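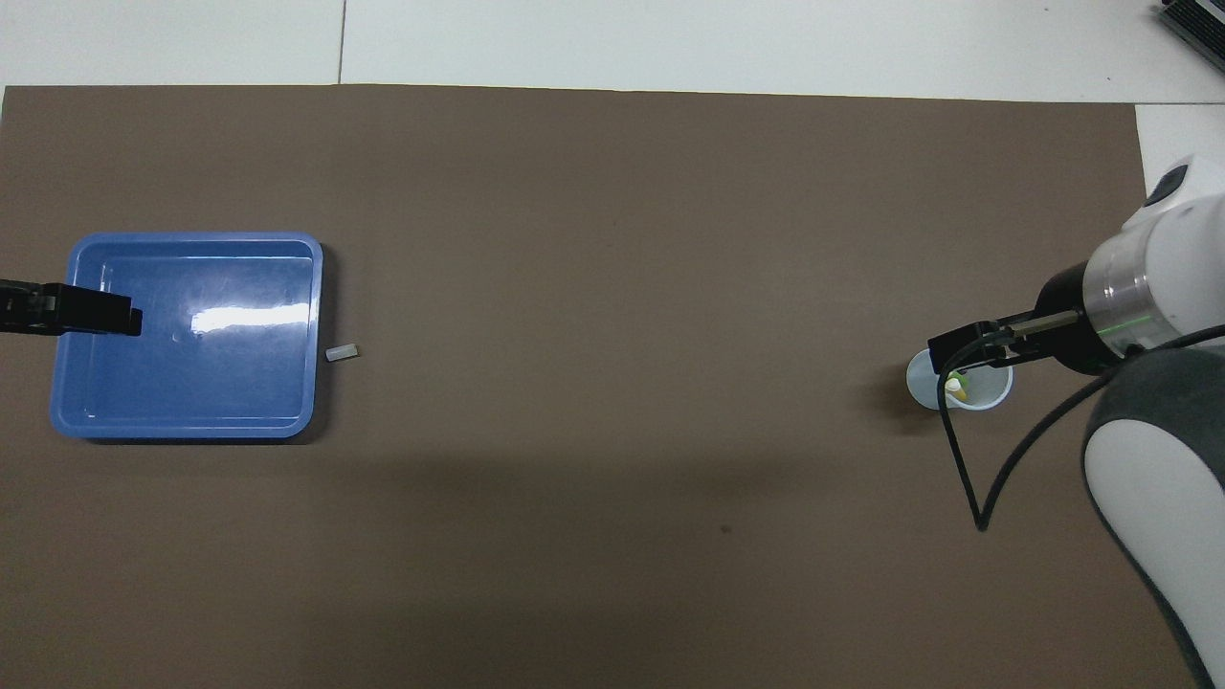
The drift Ihor asked about is in the leader-follower mapping and has nothing to do with the controller gains. I replayed 22 of the teleoperated episodes from the Thorlacius station with joint logging on both sides, and the follower tracks what it is told to within the noise of the encoders. What it is told is wrong by a small amount once the wrist is rotated past the range we calibrated in. With the cup where it stands now, directly under the fingertips of the right arm, the operator has to work with the gripper nearly horizontal and the fingers over the mouth, and that puts the wrist well into the bad range. The tray side is more forgiving. It is a large flat target and an offset there costs nothing.

Ihor Yatsenko wrote on 28th January:

> Zakhar and I went through the last batch and we see the right
> fingers landing short of where the operator seems to want them,
> always in the same direction. It gets worse toward the end of a
> session. Is this the follower sagging under load? If so I would
> raise the stiffness and carry on. We need 2,000 accepted episodes
> for the Wimima run and I don't want to stop for a recalibration
> unless we have to.
>
> Second question: do we keep the episodes where the operator
> corrects halfway? Orest has been throwing them out.

On the first: please don't raise the stiffness. The leader's wrist encoder is zeroed by hand at startup, and the mapping in Skundulia takes that zero as exact. An error of 2 degrees there is enough to give the offset you describe. The "worse toward the end" part I can't reproduce from the logs. My guess is operators resting the leader arm on its stop between episodes, which can slip the coupling. Daithí, can you check the set screw before the next session?

The cable is a separate matter. On the right arm it hangs from the gripper in a long narrow loop down to the mat and comes back up to the lower link. In hand-guided mode an operator would feel any drag from it and compensate. Over the leader they feel nothing, so whatever force it adds goes into the recording unnoticed. I would clip it along the link before collecting more.

On the second: keep the corrections. A policy trained on clean approaches only has no data for the state it will be in after its first mistake. Drop an episode if the operator lets go of the leader or if the two arms touch. Otherwise tag it "corrected" and leave it in. Orest, if the rejected ones are still on the Drillum disk, I count 155 that should go back.

Proposed order of work:

1. Re-zero the leader wrist against the fixture, not by eye.
2. Clip the cable.
3. Record a short set with the cup in its present place and compare commanded and reached poses at grasp.
4. Resume collection.

Existing episodes can be kept if we store the offset per session as metadata. The commanded and measured joint positions are both in the logs — train on the measured ones and the zero error drops out of the actions.

Patch for the metadata field to follow.

Valentyna Symonenko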